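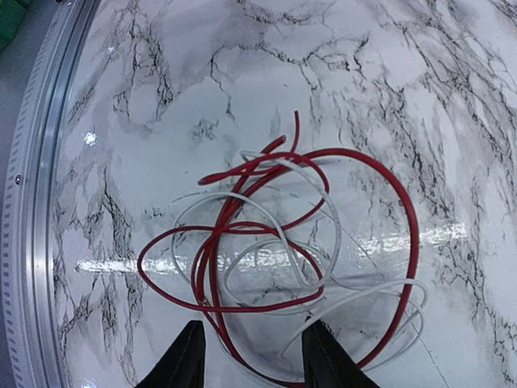 Wire pickup on shiny backgrounds: keep or drop?

Forum: Manipulation / Data collection

jfurtado
We have 671 wrist camera episodes of red and white wire on the marble-pattern top. The white wire nearly vanishes where it crosses the glare. Red is fine everywhere. Do I keep these or reshoot on something matte? Training starts in January.

lindalva_c
Reshoot. We did a set like that at Folley and the policy went for the red strand every time, even when the task said white. The dark veins didn't help either.

a.macedo
I'd keep them. If the arm is going to work on shiny tops, it has to see shiny tops. Drop the matte idea and move the lamp between sessions so the bright band isn't always in the same spot.

lindalva_c
Moving the lamp is fine, but it doesn't fix the labels. Who is tracing a white wire through a white reflection? Ours disagreed with each other all the time.

jfurtado
We don't trace. Labels are just success or fail plus which color was asked for.

a.macedo
Then I don't see the problem.

ingegerd_am
How do you reset the tangle? If you pull it apart and drop it, good. If people push it back together by hand they make the same pile over and over. I watched 31 of our Sistow episodes in a row and the loops were in the same place in most of them.

jfurtado
By hand, mostly. I'll switch to dropping it from a cup.

erica_t
Also check where your episodes start. If the fingers always begin just over the pile with the jaws open, it never learns the approach. We start from 6 poses now.

lindalva_c
Agree with Érica on that. I still say at least half of it should be on a plain top.

jfurtado
OK. Keeping the 671, moving the lamp, and the rest up to 1000 goes on a plain gray mat. Will post the split when it's done.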